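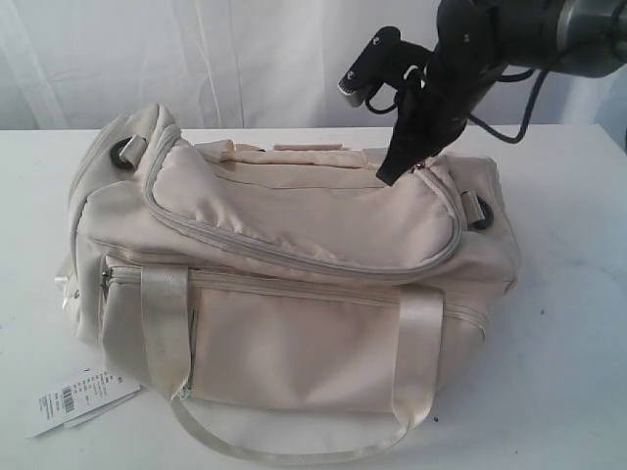
Soylu 行李先行服务五月上线:从 Plakbridge 走到 Kalodcombe,背上只留一瓶水和一件雨衣

分享 3 评论 2

(Plakbridge 讯)大家好,我是 Soylu 的创办人,这篇新闻稿是我自己写的。以前我们请人写过一次,写得很体面,结果住在隔壁的老客人看完问我,你们是不是被收购了?所以这回还是我来,啰嗦的地方请编辑朋友们随便删。

先说正事。从五月起,Soylu 在 Plakbridge 到 Kalodcombe 的海岸步道上正式推出行李先行服务。早上您把包留在旅店前台,我们的车来取,下午您走到下一家店的时候,包已经在那里了。沿线一共13家旅店参加,从 Plakbridge 老码头旁边的客栈,一直到 Kalodcombe 灯塔路上的那家早餐民宿,中间每个可以过夜的村子都有至少一家。

我知道这种服务别的步道早就有了。我自己在外面走路的时候用过好几回,每次都一边享受一边生气:为什么我们家门口这条路没有?这条路多好啊!左边是海,右边是牧场,走到中段还有一大片矮松林,夏天一进去整个人都凉下来。可是来走全程的人一直不多,多数人开车到观景台,拍两张照片,吃个冰淇淋就走了。冰淇淋店很高兴,后面村子里的旅店就不太高兴。

去年秋天我们在步道两头的停车场和沿途几家茶室放了问卷,收回来1277份。说实话,我原来以为大家会抱怨天气,或者抱怨路牌(路牌确实该抱怨,后面再讲)。但写得最多的是包太重。有一位写了满满一页,讲她怎么在过夜之前把一双厚靴子、两本小说和一只吹风机背上了北坡,最后一句是“小说一页没看”。我把那页贴在办公室墙上了。还有好些人说,他们其实很想走完全程,但是同行的父母背不动,或者孩子还小,大人的包里塞的全是孩子的东西,走半天就散架了。

看完这些我们就开始动手。过程比我想的麻烦得多。光是跟旅店谈“包放在哪儿”就谈了整整一个冬天。有的店前厅只有一张窄桌子,有的店中午锁门,老板去赶集,有的店养了一条看见陌生包就要躺上去的大狗。最后我们跟每家店单独约定了放包的位置和时间,狗的那家改放在楼梯下面的储物间,门关好。

服务怎么用,我尽量讲清楚。

预订走 Dravo。Dravo 是我们这次新做的订房和行李页面,手机上能用,电脑上也能用。您选好出发的村子、过夜的村子和件数,付完款会收到一张行李签的图样,可以自己打印,也可以到店之后让前台给您一张现成的。签子请绑在提手上,别绑在侧面的小扣子上,试运行的时候我们在车厢里捡到过好几张孤零零的签子,害得司机打了一下午电话。

每天早上九点以前,请把包交到前台。九点是真的九点。海边那段路涨潮的时候要绕行,司机晚出发一会儿,后面整条线都要跟着晚,最惨的是 Kalodcombe 那一头的客人,走了一天,一身汗,站在前厅等换洗衣服。下午四点以前,包会送到下一家店。如果您走得特别快,中午就到了,那就先去喝杯东西吧,Kalodcombe 的茶室做的苹果派很值得等。

每位客人可以寄2件。箱子可以,背包可以,软的旅行袋我们最欢迎,因为车里好码放,挤一挤不心疼。硬壳箱也收,只是请您把轮子上的泥擦一擦,车厢是浅色的,我们当初选颜色的时候没有想太远。单件重量以您自己能提上一层楼梯为准,好几家店没有电梯,店里的人要提上去,腰是人家自己的。

有些东西请随身带着:药、护照、钱包、车钥匙、眼镜。特别是药和车钥匙。试运行时有一位客人把车钥匙放进了大包,走了半天决定不走了,想打车回停车场开车回家,然后发现钥匙在前面的村子里等他。我们给他送回去了,但是他在长椅上坐了很久,那天风还挺大。易碎的东西也不要寄,玻璃罐装的蜂蜜尤其不要,沿路有好几家蜂农,大家买得很高兴,我懂,可以请蜂农直接发到您家里。

湿衣服怎么办?问这个的人特别多。我的建议是用防水袋装好再放进大包,或者干脆交给旅店。参加的店里多数有晾衣间,Dravo 页面上会标一个小衣架的图标。没有标的店,也可以问问,老房子的锅炉房常常是晾袜子的好地方,只是老板不好意思写在网上。

然后说说怎么走。

全程可以走得很赶,也可以走得很散。我们在 Dravo 上放了3种走法:一种是给脚力好的人,早出晚到,中间不怎么停;一种是我最推荐的,每天走到下午就收工,剩下的时间泡脚、看海、跟旅店的猫建立关系;还有一种专门给带孩子和带老人的家庭,每一段都挑了有公交站的村子,走不动了就上车,包照样在终点等着,不丢人,我自己就这样上过车。

从 Plakbridge 出来的头一段最容易走错。过了旧磨坊有个岔口,宽的那条路看起来特别像正路,其实是去农场的,走到底是一扇门和一群不大愿意让路的羊。请走窄的那条,贴着石墙往下。路牌的事我们跟管步道的部门讲了,他们答应夏天以前换新的,在那之前我们先在行李签的背面印了一张手绘小地图,画得不算好看(我画的),但岔口是对的。

中段的松林里手机没有信号。走之前跟家里人说一声,别让人着急。松林出来之后有一口泉,旁边有长凳,我每次都在那里吃三明治。水能不能喝,本地人说能,我还是建议从旅店灌好带走。

最后进 Kalodcombe 那段是下坡,膝盖不好的朋友请带手杖。因为大包不在身上,这一段比以前舒服多了,我春天试走的时候,头一回有心情抬头看看房子。Kalodcombe 的屋顶是真漂亮,各家烟囱都不一样高,傍晚光从海那边打过来,我在坡上站着看,后面的人都绕着我走。

说到打包,我忍不住要多讲几句,请原谅一个天天看别人行李的人。

大家总觉得有人替你运包了,就可以随便装。第一次用的客人几乎都这样,什么都往里塞,到了晚上翻来翻去找不着睡衣。我现在的习惯是把每晚要用的东西单独放一个小布袋,睡衣、牙刷、充电器、明天的袜子,进了房间只掏这一个布袋,剩下的不动。早上再塞回去,下楼吃早饭,交包,出门。就这么一个小改变,我早上能多睡一会儿,而且再也没有把充电器落在墙上了(好吧,落过一次)。

鞋子带一双走路的,一双晚上换的,够了。晚上那双越软越好。厚毛衣带一件,五月的海边太阳一下去就冷,白天短袖的人晚上都在抱自己。雨衣随身带,不要放进大包,我知道早上看着天很蓝。每次都很蓝。

书可以带!以前我劝人别带书,现在有车了,带吧。带了两本看了半页也没关系,放在床头看着就高兴。

旅店那边的情况我也想讲讲,毕竟这件事一半是为了他们。沿路这些店大多很小,楼上几间房,楼下一个餐厅,老板自己铺床自己煎蛋。冬天我一家一家去坐,听得最多的是:观景台停满了车,客房却空着。有一家店的老板娘给我看她的登记簿,周末写得密密的,平日那几页很白。她说她不想涨价,她就想平日里也有人来吃早饭,她做的燕麦粥一个人吃不完一锅。现在我们的车天天跑,平日的行李费比周末便宜,就是想把人往平日里引一引。走平日的朋友还有个好处,整段海滩常常就您一个人,海鸟都不太躲。

司机都是本地人,对路熟得不得了,哪家门口不能停车,哪座桥窄得要收后视镜,全在脑子里。他们还顺手替沿途的店捎些东西,面包啊,报纸啊,有一次是一箱刚出壳不久的小鸡,跟客人的箱子隔着一道板,一路叽叽叫。小鸡以后不捎了,太吵,司机说他回家耳朵里还在响。面包继续捎。

价格按件、按段收,Dravo 页面上选好就能看到,没有另外的手续费。临时想改住处,请在前一天晚饭前在页面上改,改一次不收钱。如果天气太差不走了,可以坐我们的行李车到下一个村子,座位不多,先到先坐,老人和孩子优先。包要是晚到了,请打前台的电话,前台那里有司机的联系方式,比给我写邮件快。给我写邮件我也回,就是常常在晚上回。

还有几位媒体朋友提前问了我一些事,我一并写在这里。狗能不能走这条步道?能,放羊的地方请拴绳,狗粮可以放进大包。自行车能不能寄?现在不行,车里没有架子。婴儿推车可以,折起来算一件。会不会往 Kalodcombe 再往西延长?想,非常想,可是那边过夜的地方太少,我们正在跟一座旧邮局改的小旅馆聊,聊成了再告诉大家。冬天开不开?深秋以后停运,潮水和路面都不好,车和人都歇一歇。

开线那个星期天,我们在 Plakbridge 老码头办一个小小的出发早餐,有热茶、有烤饼、有我画的那张地图的大号版本,欢迎来指出画错的地方。想走的朋友可以吃完直接交包上路,不想走的来聊天也好。媒体朋友想试走一段,请提前跟我们说一声走哪一段、要不要过夜,我们替您留房间,也请您按九点交包,司机对谁都一样凶。

需要步道照片、旅店名单和手绘地图的电子版,请通过 Soylu 网站的媒体页面索取。地图可以随便用,注明出处就行,要是把它修得好看一点,麻烦也发我一份。

(Soylu 供稿)

订阅 Soylu 通讯,收到步道开放消息和平日优惠。输入邮箱即可,随时可以退订。

本网站使用 Cookie 来改善您的浏览体验。继续浏览即表示您同意我们使用 Cookie。接受 管理设置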